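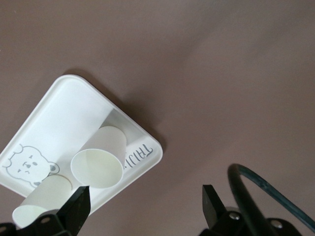 Which tray do the cups go on?
Any of the square ones, as long as both cups end up inside the rim.

Skedden table-clearing set, readme

Notes and pictures on clearing up after drinks. Cups, trays, a table. Started in October at Makosdale, tidied up since, still a bit rough.

What's in it
474 pictures, 161 short written notes. Notes are one per clear-up, not one per picture, so dont expect them to match up.

Folders
cups — paper cups, upright or on their sides
trays — trays with and without cups
tables — bare table afterwards, plus a few before
odds — lids, napkins, spoons, anything that wouldn't fit elsewhere

Words used in the notes
"down" = cup lying on its side
"up" = cup standing on its base
"in" = whole cup within the tray rim
"over" = any part of it across the rim
"nested" = one cup pushed inside another

If a cup is down and over, write both. Older notes sometimes only say "over". Haven't gone back through them.

Known problems
19 notes have no tray named. Leave blank, please don't guess.
Spelling of "saucer" is all over the place.
The Lại notes use "dish" where everyone else has "tray". Same thing.
60 pictures in odds still need sorting, mostly napkins.

Adding to it
One text file per clear-up, plain text, short lines. Say what was on the table first, then what got moved, then were it went. Stacked cups get one line per stack.

Kept by Venutum. Last changed 8 January 2018.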